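Towels and Green Felt: Gallery

Rodrigo Paiva and Hefin Powell look after the linen store at Skoltley, a guest house that opened in 1991. The store holds 208 hand towels in use and a reserve on the upper shelves. This page collects pictures of one of the tan towels at the sorting place, with notes on the cloth and the way Skoltley likes it folded.

The towels are cotton terry and came in one order from Zurkden. The color is listed as "Dostden", a name the supplier uses for anything between orange and light brown. It looks different depending on the light and on what it is lying on. Against dark green it reads as fairly bright.

All of the felt was bought at the same time as the towels. Terry drags a little on felt, so a corner stays where it is put. On the old bare table the towels slid, and the second fold was never square with the first.

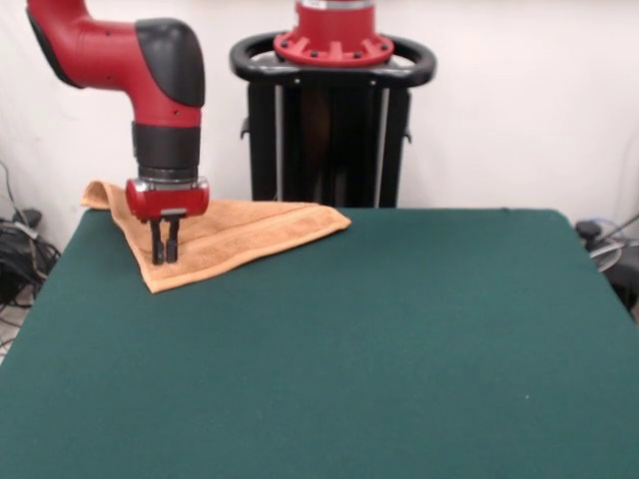
Towel folded to a rough triangle, one corner pointing right. The stitched border follows the folded edge.

The triangle is not the finished fold. Hefin's method starts with the towel open and flat, long side toward the person folding. Bring the two short ends together, smooth from the fold outward, then fold in half again. A third fold is only used for the narrow shelf in the upstairs closet. Labels go to the inside.

Towels that come out of the dryer in a ball get a shake first. Hold two corners on the same short side, snap once, and lay the towel down from the far edge.

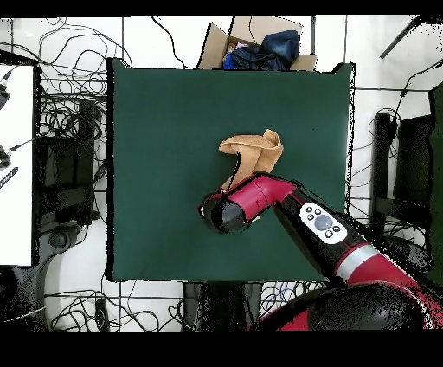 Tan cloth on the dark green mat. The box behind it has navy and blue fabric in it.

Boxes are kept close to where the folding is done. Dark fabrics are kept apart from the tan towels at Skoltley because terry picks up lint from almost anything, and dark lint shows. Pink and red items are kept apart too, after a load in March that turned a set of white washcloths an uneven peach. Those are now cleaning rags and are marked with a cut corner.

Rodrigo keeps the record of what goes out and what comes back. It is a plain notebook with one line per room. The count on the last full page was 1296 towels washed, counting each towel every time it went through.

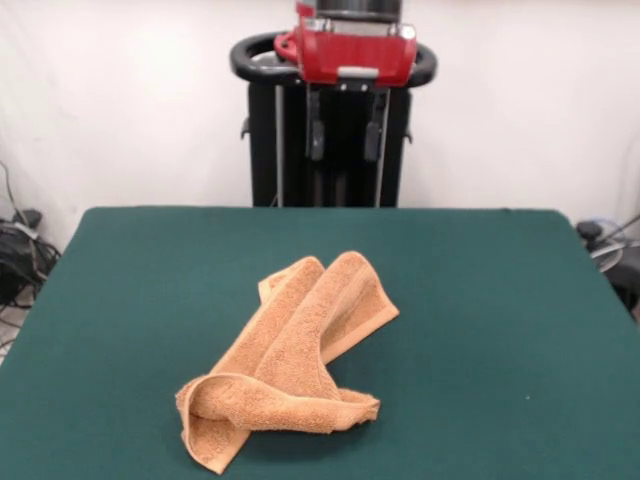 Terry cloth bunched up on the felt, with the smooth border band showing at the edges.

The border band is the part to check for wear. The looped pile can lose a few threads and still be fine for use, but once the band starts to fray the hem goes soon after. Towels with a frayed band are put aside for mending. If the band has come away for more than the width of a hand, the towel goes to rags.

Pulled loops should be cut level with scissors. Pulling on them makes a bare line across the towel. The small scissors are in the drawer with the tape and the laundry pen, and they should go back there.

The felt needs care as well. It collects specks from the towels and should be brushed in one direction with the soft brush. A lint roller works but uses a lot of sheets.
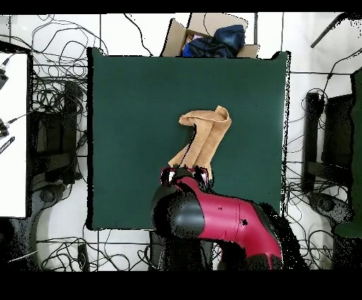

Folded towels are stacked in sets of 4, with the folded edge facing out so that one can be taken without opening the next. The stacks go on the middle shelf, new ones at the back. Anything still damp at the hem is hung on the rail and folded the next day.

Fabric softener is left out of the towel loads. It makes the pile feel nice in the hand, but the towels dry skin poorly afterward. Half a cup of white vinegar in the rinse has been enough.

Notes and pictures put together by Rodrigo Paiva, 22nd April.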